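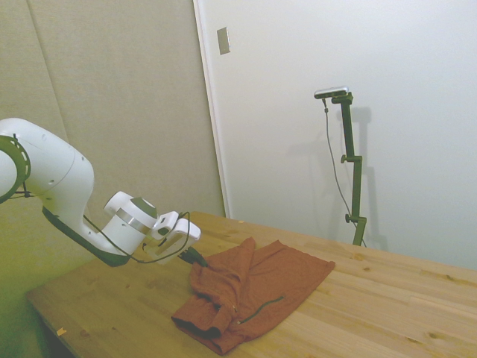 White robotic arm over the table, May

Search this site Go
Print this page | E-mail this page
May | By Nest Pritchard

Skumwood Wrestling Club
Practice Room Checklist, with comments

Checked by Nest Pritchard and Do-yoon Kwak before evening practice.

MATS
Surface, main mat: OK. Small tear near the Rosser Street door, taped. Check the tape weekly.
Seams: REPAIR. Two seams on the north side have opened up. Re-tape before the next live wrestling session.
Gaps between sections: OK.
Cleaning log: OK, but two entries have no initials. Coaches must sign every time.

WALLS AND POSTS
Wall padding: OK on three sides. The pad behind the scale has slipped and needs a new strap.
Post padding: OK. Dilwyn Samuel replaced both covers last month.

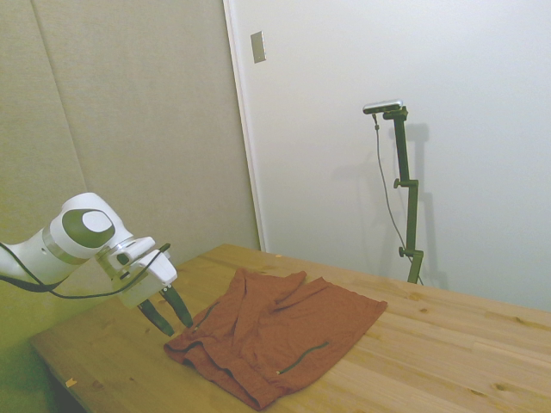 EXITS AND LIGHTS
Rear exit: NOT OK at first check. Gear bags were in front of it. Moved, and checked again before practice.
Exit signs: both lit.
Ceiling lights: one tube flickers over the small mat. Reported to the Husby building office.

FIRST AID
Kit: restocked. Cold packs were low. Tape and gloves are fine.
Emergency numbers: posted by the phone. Gwawr Lewis's number is out of date and has to be changed.
Nosebleed supplies: OK.

ROOM LIMITS
Posted limit is 60 people. Youth practice has 30 wrestlers signed up, so parents can stay if they keep to the bench side and take their shoes off the mat.

OPEN ITEMS
Seams: Do-yoon
Strap for wall pad: Dilwyn
Phone list: Nest
Flickering tube: waiting to hear from Husby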